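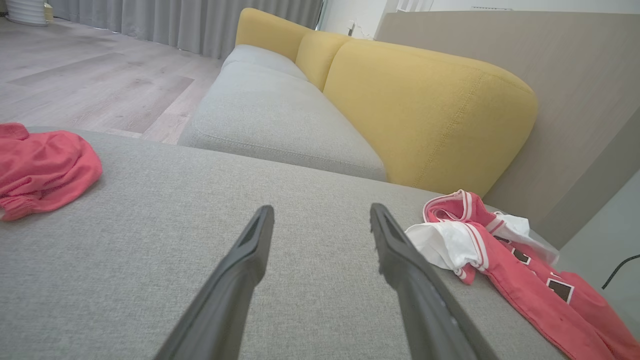

Figure 1. Light grey woven upholstery in a shared living room.

Household Textiles and Laundry Habits in Shared Student Accommodation
Project report, Department of Home and Consumer Studies, Abella College

1. Background

Students who leave home for the first time take over the care of their own clothing, bedding and furniture, often with little instruction. The purpose of this project was to find out how residents of shared houses in the Skudumley district wash, dry and store their textiles, and what this costs them over a term. The work was carried out as part of the second-year module in household management.

2. Method

A written questionnaire was delivered to 97 residents, of whom 32 returned a complete set of answers. Each of these residents also kept a laundry diary for three weeks in November. The diary asked for the date of each wash, the programme chosen, the type of load and the method of drying. Residents were asked to enter sofa covers, throws and cushion covers separately from clothing. Entries that gave no programme were left out of the comparison of temperatures but were kept in the cost tables.

The launderette at Priltau Road was visited twice in order to record its prices and the instructions displayed on its machines.

3. Findings

Most residents washed everything in one mixed load at 40 degrees. Sorting by colour was uncommon, although several diaries mention red or dark items being held back for a later wash. Sports clothing was washed more often than any other type. Printed numbers and letters were a frequent cause of concern, and residents were unsure whether such garments should be turned inside out.
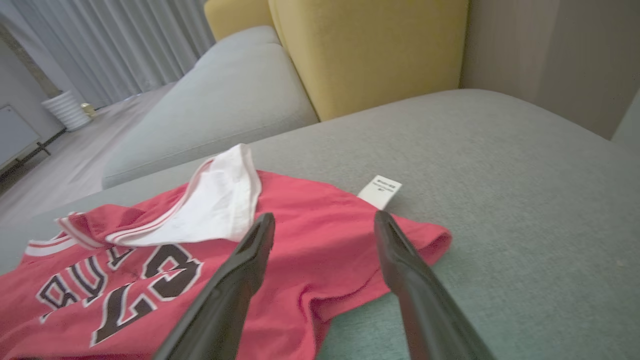 Skudumley, November

Drying proved to be the main difficulty. Few of the houses had an outdoor line, and damp clothing was commonly spread over radiators, doors and chair backs. Residents in the Latatell building had use of a heated drying room - the only one in the survey - and reported fewer problems with odour.

Upholstery received very little attention. Fixed covers were vacuumed once a term or less, and only a small number of residents had looked for a care label on their sofa.

4. Limits of the study

The number of replies was low and the diaries depended on residents remembering to fill them in. The third week is noticeably thinner than the first. Houses with private gardens were not well represented.

5. Recommendations

A one-page guide to care symbols should be placed in each house at the start of term. Landlords should be asked to provide at least one folding airer per floor. A further survey in the summer term would show how far drying habits depend on the weather.

Submitted Fri 12 February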